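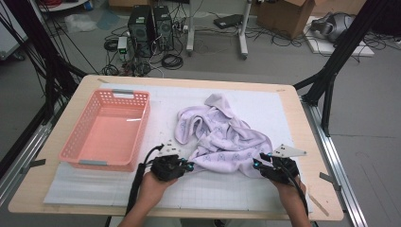

How a Towel Gets Folded, and Why It Stays That Way

Reading level: grades 3 to 5
Written by Guangming Song for the Simholm Children's Science Pages

A towel is a sheet of fabric. Fabric is made from yarn, and yarn is made from many thin fibers twisted together. A towel bends easily in every direction. A sheet of cardboard does not. This difference explains most of what happens when you fold laundry.

What a crumpled towel is

A towel dropped on a table forms folds and wrinkles. A fold is a place where the fabric doubles back on itself. A wrinkle is a smaller bend. Some parts of the towel stand up in peaks, because the fabric underneath holds them up. Other parts hang loose or lie flat as flaps.

A crumpled towel has the same amount of fabric as a flat one. It covers less of the table because many parts of it are stacked on top of each other.

Finding the corners

Most bath and hand towels are rectangles. A rectangle has four corners and four edges. In a crumpled towel, some of the corners may be hidden. The usual method is this:

Look for a loose flap.
Hold the edge of the flap.
Slide along the edge until you reach a corner.
Keep hold of that corner and follow the next edge to a second corner.

When you hold two corners on the same short side and lift, gravity pulls the rest of the towel down. Most of the wrinkles open. Gravity is the force that pulls objects toward the ground.

Friction

Friction is the force that resists sliding when two surfaces touch. A table with a very smooth top has low friction, and a towel slides on it easily. A rough top has more friction. Fabric also has friction against fabric. Many towels are covered with small loops of yarn, and the loops press against each other when the towel is folded. This helps a stack of towels stay in place.

Too much friction makes flattening harder. If you push down on a towel while you pull it, the part under your hand does not move and new wrinkles form next to it. Pull from the edges and keep the pressure light.

Folding in half

Each time you fold a towel in half, the area it covers is divided by two and the number of layers is multiplied by two.

No folds: 1 layer
One fold: 2 layers
Two folds: 4 layers
Three folds: 8 layers

Three folds are enough for most hand towels. A fourth fold makes 16 layers, and the bundle becomes thick and tends to spring open. Fibers that are bent push back a little. This push is called elasticity.

Using a grid

A grid is a pattern of straight lines that cross at right angles. A grid on a mat makes it easier to see whether an edge is straight. Place one edge of the towel along a line. Then place the next edge along a line that crosses the first. If both edges match their lines, the corner between them is square.

You can make a grid at home with a ruler and a large sheet of paper. Draw the lines 12 centimeters apart. Closer lines are more exact but take longer to draw.

Baskets with holes

Many laundry baskets have holes in the sides. The holes have two uses. They let air pass through, so damp fabric dries faster and is less likely to smell. They also reduce the amount of plastic needed, so the basket weighs less. Handles are often placed on the two short ends. When you carry a long basket by its ends, the weight is shared between both hands.

Folded towels should lie flat in the basket. Put the largest at the bottom. A small towel under a large one makes the stack tilt.

Try it

You need one hand towel and a ruler.

Spread the towel flat. Measure the long side and the short side. Multiply the two numbers to find the area. A towel that is 34 centimeters by 22 centimeters has an area of 748 square centimeters. Fold it in half and measure again. Then crumple it, let go, and measure the widest part. Write down all the results. Repeat with a thicker towel and compare.

Words to know

Area: the amount of surface something covers
Elasticity: the tendency of a bent or stretched material to return to its shape
Fiber: a very thin thread
Friction: a force that resists sliding
Layer: one thickness of material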